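Pidow Schreibtischauflage 882, Wollfilz

Ich verkaufe in meinem kleinen Laden ja so einiges rund um den Schreibtisch, aber die Auflage von Pidow ist das Stück, nach dem ich am häufigsten gefragt werde. Also schreib ich hier mal alles zusammen, was ich weiß und was ich selbst nach zwei Jahren damit erlebt habe.

Die Auflage besteht aus Wollfilz, drei Millimeter stark, auf der Unterseite mit einer dünnen Korkschicht. Sie ist 882 mm breit und 400 mm tief, daher auch die Nummer im Namen. Auf einem normalen Tisch liegt damit die Tastatur drauf, die Maus daneben, und ein Notizbuch passt meistens auch noch hin (meins jedenfalls, A5, mit Stift quer drüber). Wer weniger Platz hat, nimmt die kleine Ausführung mit 570 mm, die reicht für ein Laptop und eine halbe Kaffeetasse. Nein, im Ernst, die ist super für Sekretäre und diese schmalen Wandtische, die jetzt alle haben!

Farben gibt es vier: Schiefer, Hafer, Moos und ein Rostrot, das auf dem Bildschirm immer knalliger wirkt als in echt. Ich hab Moos. Im Winter hatte ich kurz Hafer hier liegen und war nach einer Woche mit Tomatensuppe geheilt.

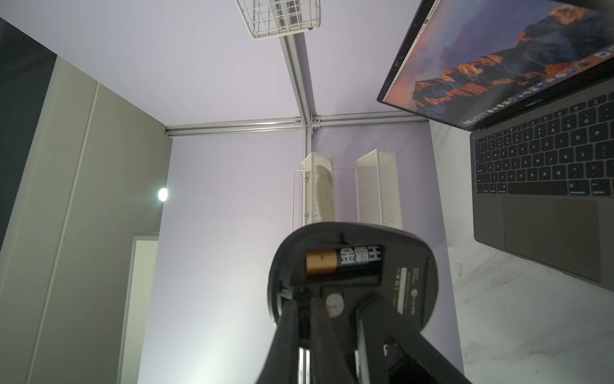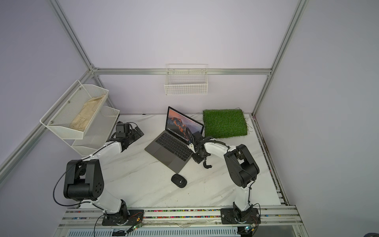 Lesezeit: 2 Minuten

Zur Maus: Optische Sensoren kommen mit dem Filz gut klar, bei mir läuft seit jeher eine ganz einfache Funkmaus drauf. Auf glatten, glänzenden Platten mit Muster hatte ich früher gern mal einen springenden Zeiger, das ist mit der Auflage vorbei. Ein bisschen langsamer gleitet sie allerdings, gerade in den ersten Tagen, weil der Filz noch flauschig ist. Das gibt sich. Wer beim Spielen auf jeden Millimeter achtet, wird mit einem richtigen Mauspad glücklicher, da will ich niemandem was vormachen.

Die Korkseite hält auf Holz, Linoleum und Stein. Auf Glas rutscht sie ein kleines bisschen, da legt ihr am besten zwei von den Klebepunkten unter, die in der Packung sind. Die gehen rückstandsfrei wieder ab, hab ich an meiner Vitrine ausprobiert.

Pflege: Krümel mit der Kleiderbürste raus, Flecken sofort mit einem feuchten Tuch abtupfen, nicht reiben. Kaltes Wasser und ein Tropfen Wollwaschmittel schaffen fast alles außer Kugelschreiber. Bitte nicht in die Waschmaschine! Eine Kundin hat es getan und hat jetzt einen sehr dicken Untersetzer. Fusseln gibt es am Anfang auch ein paar, besonders bei Schiefer sieht man helle Katzenhaare leider sofort.

Gut dazu passt die Kabelschiene von Ikonen, die klemmt ihr hinten an die Tischkante, und das Ladekabel liegt dann nicht mehr quer über dem Filz. Die Stiftschale von Gakska steht bei mir oben rechts, die hat Filzfüße und verhakt sich nicht. Beides findet ihr unter Zubehör.

Material: 100 % Schurwolle, Unterseite Kork
Maße: 882 x 400 mm oder 570 x 400 mm
Stärke: 3 mm plus Kork
Farben: Schiefer, Hafer, Moos, Rostrot
Im Paket: Auflage, Klebepunkte, Pflegezettel

Verschickt wird gerollt im Karton, bitte nach dem Auspacken einen Tag lang mit ein paar Büchern beschweren, dann liegen die Ecken flach. Moos in der großen Breite ist gerade knapp und kommt im Mai wieder rein. Vormerken geht per Mail.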